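The Orchard at Grornura
An interview with Siobhán Brennan
By Bent Baldursdóttir
2019-10-23

The kettle was on before I had my coat off, and by the time I found a chair without a cat or a crate of apples on it, Siobhán Brennan had already started telling me about canker. She has kept the orchard at Grornura, a little way out of Isham, for 27 years, and she talks about the trees the way some people talk about their cousins – fondly, at length, and with a few old grudges mixed in.

"Canker is what people ask about, so I thought we'd get it over with," she said, pouring. "You cut back to clean wood and you burn what you cut. Now we can talk about something nicer."

So we talked about the Drirmont, the apple she is best known for, if an apple grower can be known for anything beyond the next valley. It is a squat, greenish thing with a rough patch around the stem, and I will admit that I wouldn't have picked it out of a bowl. She cut one in half for me at the kitchen table. It was sharp enough to make my eyes water, and then, a moment later, there was something almost like pear in it.

"You're having it too early," she said, looking pleased anyway. "It wants to sit in the shed until after the new year. My mother-in-law wouldn't touch one before March. By then the skin goes a little greasy and the whole inside sweetens up, and you get a pie out of it that I would put against anybody's."

When she and her husband bought the place there were eight Drirmonts standing, all of them old and most of them hollow. The rest of the orchard had been let go for years. There was bramble up to the lower branches, and sheep had been at the bark. She had been working in the office at a feed store and had never grafted anything in her life.

"I had a library book," she said. "I had a pocketknife and a roll of tape, and I was so proud of myself, and every one of that first lot died. I'd put them on upside down! You'd think the buds would tell you, wouldn't you, they point the way they want to go. I wasn't looking at the buds. I was looking at the book."

The next winter she drove over to the Gautier nursery and asked if she could watch. They let her stand at the end of the bench for a morning, and then somebody handed her a knife and a bundle of rootstocks and told her to get on with it. She went back for three winters. She still uses the whip and tongue graft she learned there, a long slanting cut on each piece with a little notch so that one locks into the other, and she showed me on two pencil-thick twigs from the basket by the stove. It took her less time than it has taken me to write this sentence.

"The green has to meet the green," she said, tilting it to the window so I could see the thin bright line under the bark. "It doesn't have to be all the way around. One good side will do it. People fuss so much about getting it perfect that the cut dries out while they're fussing."

We took our second cup outside. There are 700 trees now, in rows that wander a bit where the ground does, and the brambles have been pushed back to the far hedge, where she leaves them for the birds and for jelly. The picking was mostly done. A few late apples hung on at the tops, and there was that smell of windfalls, half cider and half leaf mold, that I remember from my grandparents' yard and had not thought of in years. I said so, and she nodded as if everyone who walked down that row said it, and perhaps they do.

I asked whether she had ever wanted to give it up.

"Oh, the year of the late frost," she said straight away. "We had blossom like you've never seen. I had my sister come to look at it, I was that full of myself. Two nights later it was all brown. I didn't come out here for a month. I cleaned closets." She stooped for an apple, turned it over, found the wasp hole and tossed it into the grass. "And then in the summer I came down for the ladder and there was fruit on the one tree by the wall. Eleven apples, maybe a dozen. I thought, well, fine, I'll prune."

Most of what she grows goes to the farm stand and to a couple of bakeries in Isham, and what is left over gets pressed. Last year that came to 2000 bottles of juice, and she washed a good many of those bottles herself, with the radio on, in a sink that she says is too low for any person over the age of ten. She doesn't sell the young trees. If you want a Drirmont, you come in the winter and she cuts you a few sticks, wraps them in damp newspaper and sends you home with instructions that run to both sides of the page.

"I like to think of them being in other people's yards," she said. "If a big wind comes through here and takes the lot, there's one behind the post office, and there's one at my niece's that she never waters."
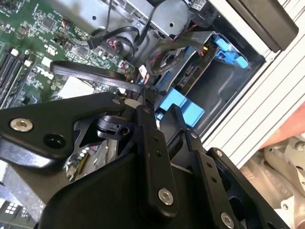
Pruning is the thing she would most like to talk people out of being afraid of, and we stayed on that until the light started to go. She told me that a neglected apple tree is only a tangle until you have learned what each part of it is for – which wood will fruit, which shoots are just racing for the sky, which branch is rubbing its neighbor raw. I said it sounded to me like looking into a desktop computer with the case open, where I can pick out the motherboard and after that I am lost. She laughed and said she would be lost well before that, but yes, she supposed so, and that somebody who knew their way around in there would probably feel the same about her trees. "You start with what's dead," she said. "Anybody can find what's dead. Then you stand back and have a look, and you go and have your lunch." She sent me home with a bag of Drirmonts, and they are out in my garage now on a sheet of newspaper, waiting for March.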